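Sentencing day in Prilov
28 August 2018
3 min read

I spent most of yesterday in the district court in Prilov for the sentencing in the Muli depot fire. I have written about the case here before, so I will keep the background short.

The fire was set in December, in the bus depot on the Indau road. Two men were arrested within a week. Both pleaded guilty to arson in the spring, and the only thing left for the court was how long they would serve. The older one got eleven years. The younger one got seven, with credit for the months he has already been held.

The judge read for a little over an hour. Most of it was a summary of things already in the file: the fuel bought in Plumenico, the phone messages, the footage from the gas station. The prosecution had asked for a terrorism finding, which would have added years to both terms. The judge declined. She said the messages showed anger at the bus company over layoffs and very little beyond that, and that a grievance against an employer did not meet the wording of the law, however dangerous the act was.

I think she was right on the wording. I also understand why people from Muli walked out during that part. The night cleaning crew was in the building when it was lit, and one of them still can't work. A petition asking for the longer sentence had 3,630 signatures by the time it was handed in. Muli had 1,621 residents at the last count, so a lot of those names came from somewhere else, and the defense made a point of that. It didn't seem to matter to the judge either way. She mentioned the petition once and moved on.

Security was heavier than at the earlier hearings. Bags were searched at the street door and again outside courtroom 2, and phones had to be left in a locker. The public seats filled early. I got one in the back row behind a pillar and could hear fine.

The court also ordered a payment of 200 a month from each man to the injured cleaner, starting after release. Her lawyer told reporters on the steps that she would have preferred to see the bus company pay, and that a civil claim is still open. No date has been set for it.
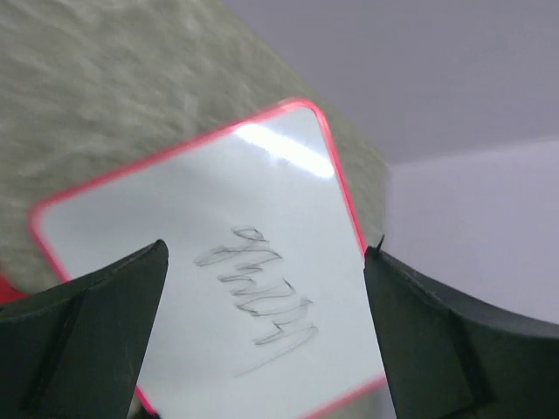
Whiteboard with a pinkish-red border.

Both sides have two weeks to appeal. The prosecutor would not say if she plans to. The older man's lawyer said he would read the written judgment first. I expect at least one appeal, mostly over the terrorism question, and that would go to the regional court in Indau.

The depot is still closed. Buses to Muli leave from the lot behind the market, and the last one back is at 6:40, so I missed the end of the press statements. I'll add the written judgment when the court puts it up.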